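Table clearing

By Loukia Stefanou
Last updated in March

Table clearing is the removal of dishes, utensils and leftover food from a dining table after a meal. In the home it is usually treated as one stage of a longer chore that also takes in scraping, stacking, washing and putting away. In restaurants it is called bussing and is often a separate job.

Order of work

Most household manuals advise taking food off the table first, then glassware, then plates and bowls. Serving pieces are generally left until last because they are heavy and need both hands. The tablecloth, if there is one, stays in place until the surface is bare and is then folded inward to hold the crumbs.

Plates are commonly sorted by size before they are carried. A stack of 8 dinner plates is near the limit for one person, and stoneware is heavier than porcelain of the same width. Bowls are nested separately from plates, since a bowl set on a flat plate tends to slide.
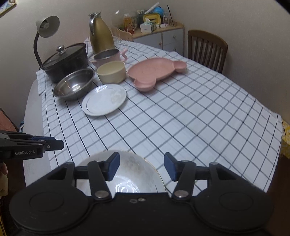
Sorting at the table, also called dry sorting, differs from sorting at the sink in that nothing is rinsed until every piece has been grouped. The Ernmont household guide recommends it for small kitchens with little counter space. Its critics, among them the home economics writer Fidelina Lozano, point out that food dries on the plates while the sorting goes on.

Mixed tableware

Few homes own a single matching set. A typical table holds parts of two or more services, along with metal mixing bowls and children's dishes.
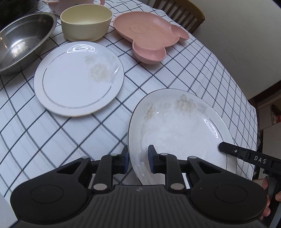

Children's dishes are usually kept apart from the rest during clearing. Many are molded in one piece with compartments, and their outlines are irregular, so they do not stack well with round plates. A pink divided plate in the shape of an animal, for instance, has to go on top of a pile or beside it, while the white round plates from the same table can be stacked together. Stainless steel bowls are also set aside, as their edges can leave gray marks on glazed ware.

Decorated porcelain calls for some care. Prints applied over the glaze wear faster than those under it, and metallic rims may be damaged in a dishwasher. Lozano suggests a cloth or paper sheet between pieces of this kind.

See also: Dishwashing; Place setting; Table linen

Contact the editors | Copyright Festow Household Reference | Back to top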